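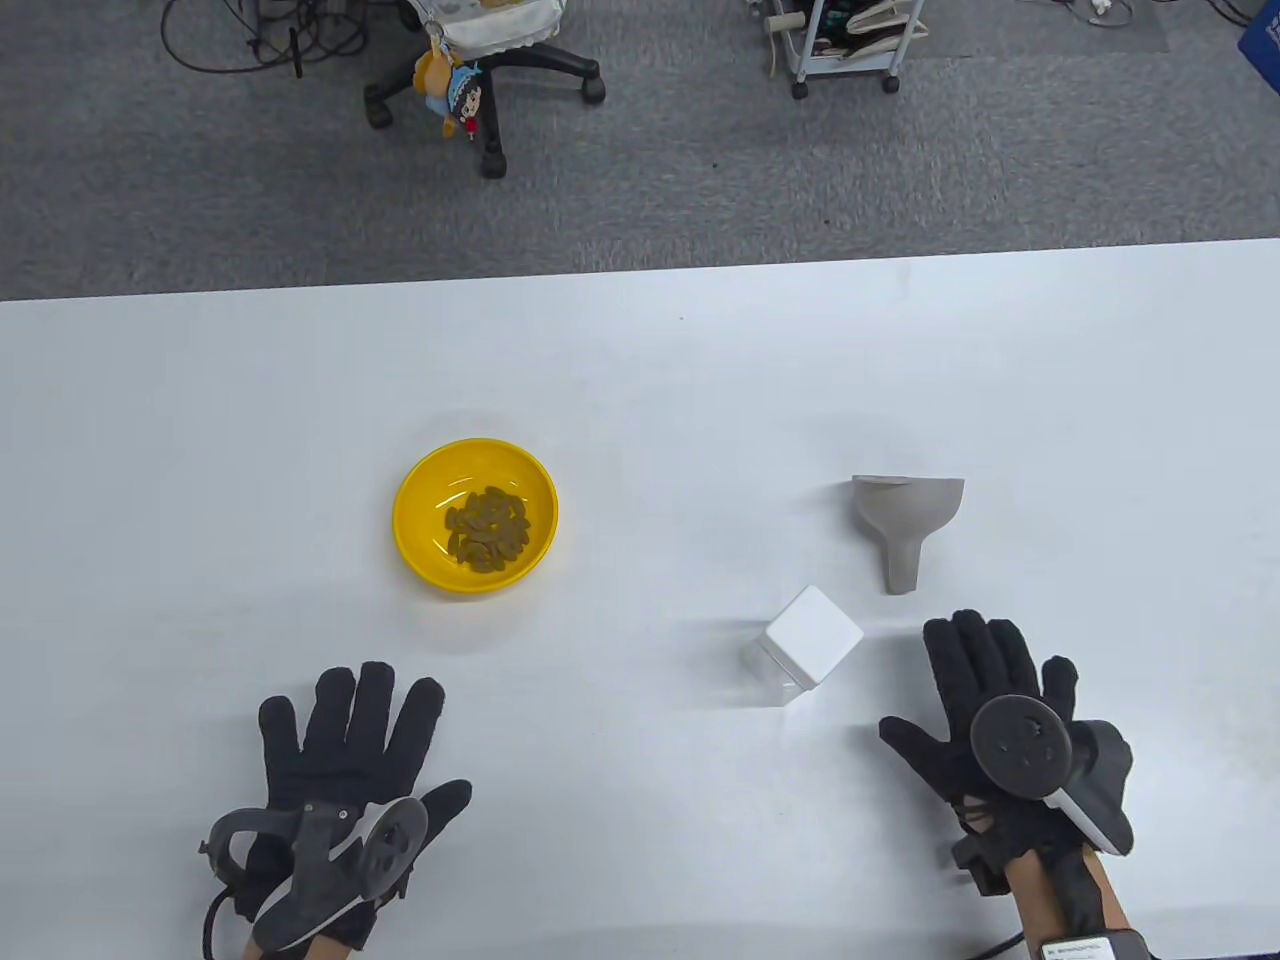
Bowl, funnel and small lidded container on the table.

Filling a small container

Right, this is the part of the guide where I used to make the most mess, so learn from me! You want a clear table and decent light. I do mine on a Wednesday morning before the phone starts.

1. Tip a small heap into the bowl. Go easy, you can always add more (and picking strays off the floor is a pain).

2. Take the lid off the container and pop the funnel spout in the opening. Hold the funnel with one hand the whole time, it's top-heavy and loves to tip.

3. Scoop in a little at a time. If the pieces jam in the neck, give the funnel a gentle wiggle and they should drop through.

Caution: don't poke a blockage with anything sharp. I scratched my first Bralow funnel that way and bits have caught on the scratch ever since.

4. Stop just short of the top, then press the lid down at all the corners.

Note: my mate Vangelis Konstantinidis labels every lid before he fills it, and I've come round to his way. A pencil and a bit of masking tape will do.

5. Park the funnel in the bowl when you're finished so it doesn't roll off, and wipe the table down. 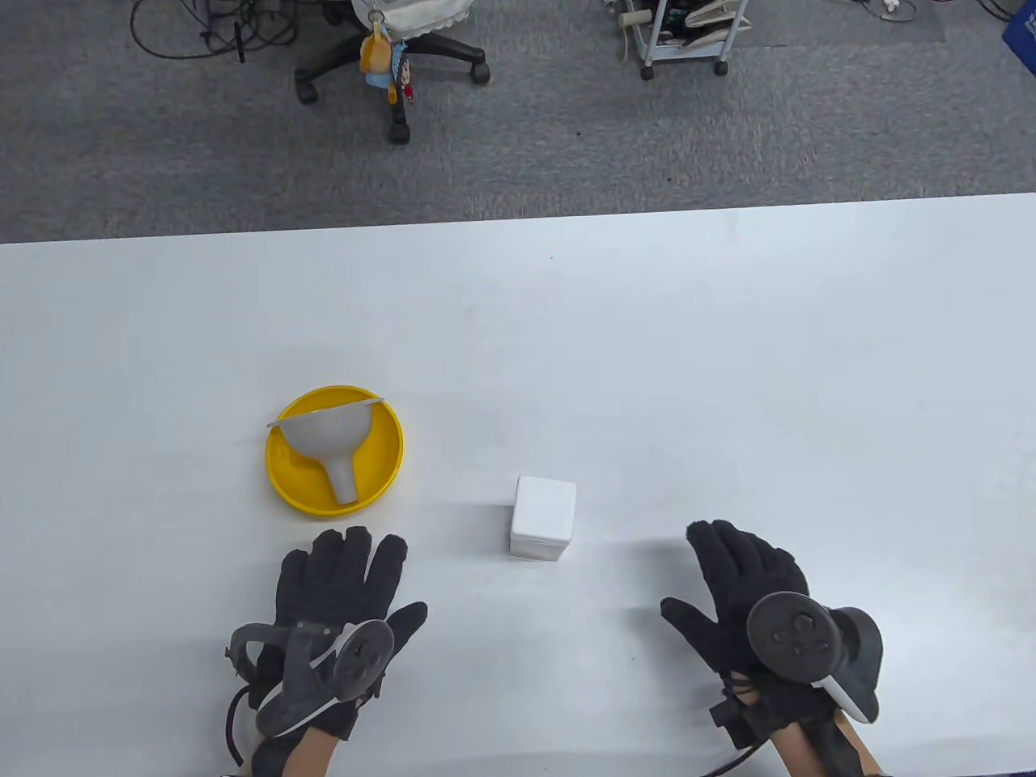 Can I wash the funnel and fill another container straight away?
Dry it first. Any water left in the spout makes the pieces stick, so I leave mine on the rack overnight.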